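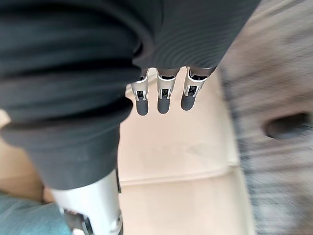
# Gibt es den Heimvorteil wirklich?

Wenn im Fernsehen ein Spiel anfängt, sagt fast immer jemand: »Die haben heute den Heimvorteil.« Alle nicken. Gefragt, was das genau sein soll, kommen viele Antworten: die Fans, der bekannte Rasen, das eigene Bett. Manche sagen auch »der zwölfte Mann«. Gemeint ist das Publikum, das angeblich so laut ist, dass es wie ein Spieler mehr auf dem Feld zählt.

Klingt gut. Aber stimmt es auch?

## Was behauptet wird

Heimvorteil heißt: Eine Mannschaft gewinnt zu Hause öfter als auswärts. Mehr nicht. Sie muss nicht jedes Heimspiel gewinnen, und sie muss zu Hause auch nicht gut sein. Eine schwache Mannschaft kann auch einen Heimvorteil haben, dann verliert sie daheim eben etwas seltener.

Das ist schon mal der erste Trick, auf den man aufpassen muss. Wenn der Tabellenführer zu Hause gewinnt, beweist das gar nichts. Der hätte vielleicht überall gewonnen. Man muss immer beides anschauen, die Heimspiele und die Auswärtsspiele derselben Mannschaft, und am besten von allen Mannschaften in der Liga.

## Ein Spiel ist kein Beweis

Beathag Urquhart ist elf und Fan vom Handballverein in Grivside. Sie ist sich ganz sicher: »Wenn ich in der Halle bin, gewinnen wir.« Ihr Trainer, Akash Tripathi, wollte das genauer wissen und hat sie gebeten, eine Saison lang alles aufzuschreiben. Auch die Niederlagen. Gerade die Niederlagen!

Die vergisst man nämlich gern. Ein Sieg mit Geschrei und Konfetti bleibt im Kopf, ein müdes Unentschieden im November ist zwei Wochen später weg. Deshalb haben so viele Leute das Gefühl, sie würden ihrer Mannschaft Glück bringen. Beathags Liste sah am Ende sehr gewöhnlich aus: mal gewonnen, mal verloren, mit ihr und ohne sie. Gefallen hat ihr das nicht. Sie geht trotzdem weiter hin.

Du kannst das Problem mit einer Münze ausprobieren. Wirf sie 28-mal und schreib jedes Ergebnis auf. Ziemlich sicher kommt irgendwo vier- oder fünfmal hintereinander Kopf oder Zahl. Die Münze hatte aber keine Glückssträhne und auch keine Fans. So etwas passiert einfach, wenn der Zufall mitspielt. Und beim Sport spielt er oft mit: Der Ball springt an den Pfosten, jemand rutscht aus, die Sonne blendet.

## Und wenn man viele Spiele zählt?

Dann wird es interessanter. Nimmt man ganz viele Spiele aus vielen Jahren zusammen, gewinnen die Heimmannschaften in den meisten Sportarten tatsächlich öfter. Daran zweifeln auch strenge Leute kaum. Der Unterschied ist allerdings kleiner, als es sich im Stadion anfühlt, und er ist nicht überall gleich groß.

Aber warum ist das so? Da wird es wackelig. Gehen wir die Erklärungen durch.

**Die Fans brüllen so laut.** Das hört man am häufigsten. In der Coronazeit spielten viele Mannschaften in leeren Stadien, und Forscherinnen und Forscher haben nachgerechnet. In vielen Ligen wurde der Heimvorteil kleiner, ganz verschwunden ist er meistens nicht. Die Fans machen also wohl etwas aus. Alles erklären können sie nicht.

**Die Reise macht müde.** Wer durchs halbe Land fährt, sitzt lange im Bus. Das leuchtet ein, wenn die Fahrt wirklich lang ist. Für zwei Vereine aus derselben Stadt taugt die Erklärung nicht viel.

**Man kennt den Platz.** Kann sein. Ein Hallenboden kann stumpf oder rutschig sein, ein Rasen holprig. Bei Profis sind die Plätze sich aber meistens sehr ähnlich.

**Der Schiedsrichter lässt sich beeinflussen.** Das sagen vor allem Leute, deren Mannschaft gerade verloren hat, also Vorsicht. Untersucht wurde es trotzdem. In manchen Studien bekamen die Gäste vor lautem Publikum mehr Verwarnungen als in leeren Stadien. Absicht muss das nicht sein. Wenn ein ganzes Stadion »Foul!« schreit, wirkt ein Rempler vielleicht schlimmer, als er war.

## Vorsicht bei tollen Zahlen

Der Verein Pladedon aus Clikano hat einmal auf ein Plakat geschrieben: »Fast 4000 Fans machen uns unschlagbar!« Beim nächsten Heimspiel wurden an den Eingängen 2421 Menschen gezählt. Unschlagbar war die Mannschaft auch nicht, sie verlor mit drei Toren Unterschied.

War das Plakat gelogen? Sagen wir, es war Werbung. Werbung will, dass du eine Karte kaufst. Bei solchen Sätzen helfen ein paar Fragen:

- Wer sagt das, und was hat er davon?
- Wurde gezählt oder geschätzt?
- Sind auch die Spiele dabei, die nicht zur Behauptung passen?
- Könnte es einen anderen Grund geben?

Die letzte Frage ist die schwierigste. Sarla Katiyar, die beim Verein Mosoti die Jugend trainiert, erzählt dazu gern von einer Saison, in der ihre Mannschaft zu Hause fast nichts verlor. Alle lobten die Fans. Dann schaute sie auf den Spielplan: Die starken Gegner waren alle auswärts dran gewesen.

## Selber nachprüfen

Such dir eine Liga aus, die du magst. Schreib von 30 Spielen auf, ob das Heimteam gewonnen hat, ob die Gäste gewonnen haben oder ob es unentschieden ausging. Wichtig: Leg vorher fest, welche Spiele du nimmst, zum Beispiel alle ab September der Reihe nach. Wer sich erst hinterher die passenden aussucht, schummelt, auch wenn er es gar nicht merkt.

Dann mach eine kleine Tabelle:

| Ergebnis | Striche |
|---|---|
| Heimsieg | |
| Unentschieden | |
| Auswärtssieg | |

Vielleicht liegt der Heimsieg vorn. Vielleicht auch nicht, denn für ein sicheres Ergebnis ist so eine Liste eigentlich zu kurz. Frag in deiner Klasse, ob andere eine zweite Liga oder eine andere Sportart übernehmen, und legt die Listen zusammen.

Und wenn beim nächsten Spiel wieder jemand vom zwölften Mann redet, kannst du ja fragen, woher er das weiß.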